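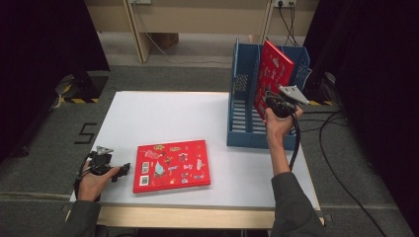

手持夹爪上试出来的结论，装到机械臂上还能用吗？

跟手指有关的结论大多能用，比如指形、开口宽度、指面材料怎么选。跟力量和速度有关的结论要重新测，因为手持的时候，人的手腕会自动让一让，机械臂不会。

手持夹爪对比：立放与平放的硬板书册
图集与试用记录

本页整理的是两种手持夹爪在桌面整理任务上的试用情况。任务很简单，把贴满贴纸的红色书册放进蓝色塑料文件架，或者从文件架里取出来。试用由Soo-ah Hyun和Hae-won Ko完成，十月开始，最后一轮记录整理于2022年11月25日。文字由Hae-won Ko执笔，Soo-ah Hyun核对过参数。

图注

右手用浅灰色折角手指的夹爪，贴在立放书册的右下部；左手夹爪的黑色钳口较短，朝着平放的那一本。两只夹爪都拖着黑色线缆。

白色桌面，文件架在右后方的桌角，平放的书册留在中间偏左。

两种夹爪

Irkthorpe，长指型。手指细长，前端带折角，适合伸进隔板之间。整机重385克，不含线缆。指面出厂时是光的，我们先按原样用，后来贴了一层薄硅胶。贴胶之后手指变厚，进窄格的时候要多留一点余量，但夹书脊稳了很多。

Drollby，短指型。钳口短，闭合干脆，手感比Irkthorpe硬。夹桌面上的东西很顺手，进文件架就比较吃力，常常是外壳先碰到隔板，手指还没有够到书。换成加长指套可以解决一部分问题，代价是指尖会轻微下垂，闭合的时候两边对不齐。

两种夹爪都用扳机控制开合，扳机行程和手指开度之间的对应关系不一样。Irkthorpe前半段动得快，后半段慢，适合小幅调整。Drollby从头到尾是均匀的，习惯之后更容易估计开口有多大。Soo-ah Hyun喜欢前一种，我喜欢后一种，记录里没有就此下结论。

控制器

两种夹爪都接在Leung控制器上。选它的理由是接口现成，换夹爪时只要改一份配置文件，不用重新接线。控制器读取扳机位置、手指位置和电机电流，三路数据共用一个时钟。

使用中遇到的问题主要有三个。

一是零点漂移。夹爪断电再上电以后，手指全闭的位置会有偏差，Drollby更明显。我们的做法是每轮开始前先全开、再全闭，让控制器重新记一次零点。没有做这一步的轮次，手指开度数据不采用。

二是电流上限。默认值偏高，夹硬板书册的时候没有问题，夹薄册子会把封面压弯。调低以后薄册子没事了，硬板书册偶尔会从手指间滑出去。目前按物品分别设置，还没有找到一个通用的值。

三是配置文件的命名。左右手用的是同一份模板，只靠文件名末尾区分，接反过一次，整轮数据作废。现在在线缆接头上贴了颜色标签，配置文件里也加了检查，左右不符就不让开始。

相机

视角用的是头部相机，型号Mamico，广角镜头。头部相机的好处是两只手和桌面都在视野里，操作人看哪里，记录里大体就有哪里。缺点也在这里，人低头看文件架的时候，另一只手有可能跑到视野外面。

比较过把相机装在夹爪上的方案。近处看得清楚，指尖与书册的接触情况一目了然，但是手指进了隔板之间以后，视野大部分被隔板占满，很难判断书册上沿在什么位置。两种视角一起记录当然最好，不过线缆会再多一根，操作人的手腕已经觉得重了。

曝光固定，不用自动。白色桌面反光强，自动曝光会在手靠近桌面时来回调整，红色封面的颜色跟着变。白平衡也固定。每次开灯之后等灯光稳定，再开始记录。

桌面与摆放

操作人站着做。文件架放在桌角，离操作人较远，这样取放都要伸手，能看出长指和短指的差别。放得近的时候，两种夹爪表现差不多，没有比较的意义。

书册平放时，边缘与桌面贴得很紧，短指从侧面插不进去，要先压住一边，让另一边稍微翘起来。硬板封面翘不起来，只能把书推到桌沿，让它探出一截再夹。长指型的折角在这里有帮助，指尖可以先勾住封面边缘。不过勾得太深，书册会打转。

立放时的难点在隔板。文件架侧壁是带孔的，手指碰到孔边会卡一下，电流随之上升，控制器有时误判为已经夹住。后来把判定条件改成电流和手指位置同时满足，误判明显减少。

文件架本身很轻，往外抽书的时候容易跟着走。先用另一只手的夹爪轻轻顶住架子再抽，动作会稳一些。也试过在底部贴防滑垫，效果好，但那样就看不出双手配合的差别了，所以正式记录时没有贴。

线缆

线缆比预想的影响大。线从夹爪底部出来，绕过手腕再往下垂。太短，手伸到桌子远端时会被拉住；太长，垂下来的部分会扫到桌上的书。试过几种长度以后，从接头到第一个固定点留700毫米，站着操作时手臂能伸直，垂下来的弧度也不大。个子高矮不同的人要再调。

固定点放在前臂上还是腰上，两个人意见不同。放在前臂，转腕时阻力小，但是袖子会被扯动。放在腰上，袖子不动，线却容易挂到桌角。目前用前臂固定，魔术贴绑带，不要绑得太紧。

接头朝向也有讲究。Irkthorpe的接头直着往下，Drollby的偏向一侧，左手用和右手用感觉不一样。如果可以选，建议把Drollby放在接头朝外的那只手上。

取放结果的大致情况

立放取出：Irkthorpe好于Drollby。主要差别在第一次伸手能不能夹到书脊下部。长指可以从书册旁边的空隙进去，短指只能从上沿夹，夹住以后书册容易前后摆。

立放放入：差别缩小。两种夹爪都能对准格子，问题出在松手的那一下。Irkthorpe手指退出来时会带动书册，贴了硅胶以后更明显，要先松一点，停一下，再完全打开。Drollby外壳离书册远，松手干净，但书要从高一点的地方落下去。

平放拿起：薄册子两者都可以，硬板书册都不理想。推到桌沿再夹的做法成功率高，花的时间也长。

左右手交接：Drollby交给Irkthorpe比较顺，反过来不太顺。短指占的地方小，书册两侧留给对方的空间多。

单手连续操作的时间以不累为准，最多三十分钟就换人或者休息。Irkthorpe重心靠前，拿久了手腕先酸；Drollby重心在手心附近，累的是扣扳机的食指。

操作人的备注

Soo-ah Hyun：贴纸对夹持有影响。贴纸多的地方表面不平，光指面会滑，硅胶面反而会把贴纸边角带起来。夹书脊或者下角比较保险。封面上如果有用于定位的方形码，不要夹在码上，也尽量别让手指长时间挡住。

Soo-ah Hyun：Irkthorpe的折角手指有方向，左右手装反了也能装进去，看不出来，用起来才觉得别扭。装之前看一下指根的小缺口。

Hae-won Ko：伸手的时候不要先看夹爪，看书脊。看夹爪，头会跟着手动，视频晃得厉害，后面处理很麻烦。

Hae-won Ko：袖子要收好。深色袖子和黑色外壳在暗处分不太开，做分割的时候边界不准。下一轮打算换成浅色袖套，看看有没有改善。

Hae-won Ko：地上的线在每轮开始前理一遍，尤其是桌子右边。踩到一次线，控制器那头的接头松了，数据里表现为手指位置突然不动，当时没有发现。

适用范围

以上结果只针对硬板和薄册两类书册，以及带竖隔板的塑料文件架。换成软皮本、活页夹或者散页，结论可能不同。手指磨损也没有测，Irkthorpe的硅胶面换过一次，换下来的那片边缘已经发毛。

装到机械臂上的测试正在准备，先装Irkthorpe。转接法兰已经做好，Leung控制器那边还差一个急停接口。力控参数会从低往高调，书册和文件架沿用现在这一套，摆放位置也不变，方便与手持数据对照。

配置文件和零点检查的脚本放在实验室共享盘的夹爪目录下，左手、右手各一份。使用前请先看目录里的说明，改动以后在文件开头写上日期和姓名。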